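How to Get Across Cleltbridge Without Grinding for a Week

By Nanna Ketilsson
Print this page | E-mail this page
41 shares | 9 comments

You've reached the east bank in Grula, you've walked up to the gate, and a man in a very small hat has told you the toll is 2,312 coins. You have 36. Welcome to the middle of the game.

The toll is the point where most people put Grula down and go play something with a jump button. The usual advice on the forums is to kill marsh hens until your thumb gives out. Marsh hens drop one coin each, sometimes two if the game is feeling sentimental, and I'll let you do the math. What follows takes me an evening, with a break for soup.

Before you start

Install the May patch. It's a 312 MB download, and without it the ferry timetable in step 4 doesn't exist. You can tell whether you have it by opening the map: if Sârbu is spelled with the little roof over the a, you're patched. If it says "Sarbu," or, on some early copies, "S?rbu," you aren't.

Make a separate save at the west inn. Use slot two or three. Slot one is the autosave, and it will cheerfully write over your good decisions with your bad ones.

You'll also want:

- the lantern (any lantern, even the dented one)
- an empty satchel, which holds 16 items
- at least 30 coins for the ferry and the clerk
- the whistle from the shepherd, if you didn't sell it. If you did sell it, you can still do all of this, but step 5 gets longer.

Step 1: Stop selling to the innkeeper

The innkeeper buys everything, which makes him look generous. He pays a quarter of list price. Every merchant in Grula has a list price for the things they like and a rude price for everything else, and the innkeeper has only rude prices. Walk past him. He'll say something about the weather.

Step 2: Fill the satchel with candle stubs

Go down the stairs behind the chapel at night, with the lantern lit. The crypt has candle stubs on nearly every ledge, and they grow back whenever you sleep. Pick up sixteen and leave. Don't open the coffin at the end. There's a decent helmet in it, and also the reason nobody else has taken the helmet.

If a ledge looks bare, try pressing the button anyway. The stubs are four pixels tall and the same color as the wall, a choice I assume somebody was proud of.

Step 3: Sleep until the bell

Use the bench outside the chapel, which is free, and pick "until the bell." If you pick "until morning" you'll wake up after the ferry has left and have to loaf around the dock for a full day listening to the accordion. The accordion loop is eleven seconds long.

Step 4: Take the early ferry to Sârbu

The fare is four coins each way. On the boat, talk to the woman with the goose. She'll ask whether you've been to Sârbu before. Say no, even if you have. Saying no gets you a letter of introduction, and the letter moves you up one price tier with the candle maker. Saying yes gets you a story about the goose.

Step 5: Sell the stubs, but not all at once

The candle maker works in the blue-roofed shop up from the landing. Her price drops after every fourth stub, so sell four, walk out, go around the well and come back in. The price resets the moment the door closes. I don't believe this is intended. It has survived every patch so far, and I'd ask you not to mention it to anyone who works there.

If you have the whistle, blow it at the well and the shop resets without the walk. It also brings a sheep. The sheep is harmless and will follow you until you leave town.

Step 6: Put the money into cargo

With one satchel of stubs sold you'll have enough for a crate of salt from the Storno warehouse. The Storno clerk won't talk to you if you're wearing a weapon. Unequip it first, then open the conversation, since he checks only once. Buy salt. Leave the dried fish alone, whatever the tooltip says about margins: fish spoils on the second day, and spoiled fish makes your character walk slower out of what I can only call shame.

Carry the salt back on the evening ferry and sell it to the tannery on the east bank. Then go back to the crypt and repeat. My trips went up quickly once I could afford two crates at a time, and I had the toll on the fifth run.

Step 7: Pay the man

Talk to the small hat and hand over the money. Before you do, check that your purse reads 2,312 or more after the ferry fare, as the gate doesn't do partial payments and has a special line of dialogue for people who come up short. I've heard it four times.

Cross the bridge and don't look back for the sheep.

If something goes wrong

The ferry isn't there. You slept too long. See step 3, and enjoy the accordion.

The candle maker has no dialogue. You probably walked in with the lantern lit, and she takes this as an insult. Put it out and come in again.

The salt crate disappears on the boat. This is a bug with crates placed on the left side of the deck. Put them on the right. If it's gone already, reload your save from the inn. You did make one.

The gate stays shut after you've paid. Leave the screen and return. On the handheld version the hinge animation sometimes gets stuck, and the guard will stand there thanking you indefinitely.

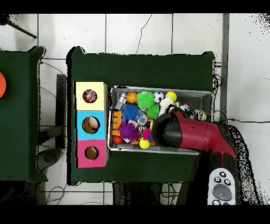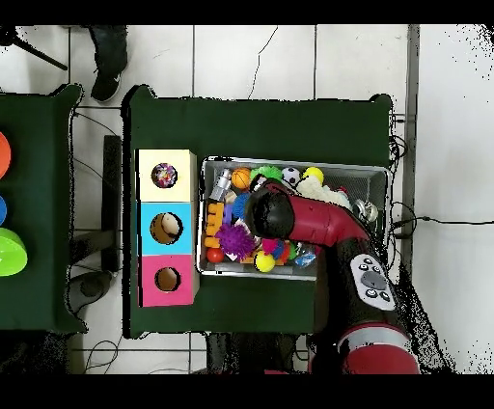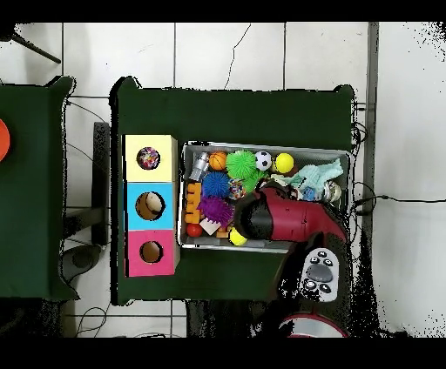
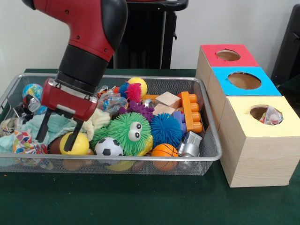 A green table and plenty of toys.

Share this | Print this page | E-mail this page
9 comments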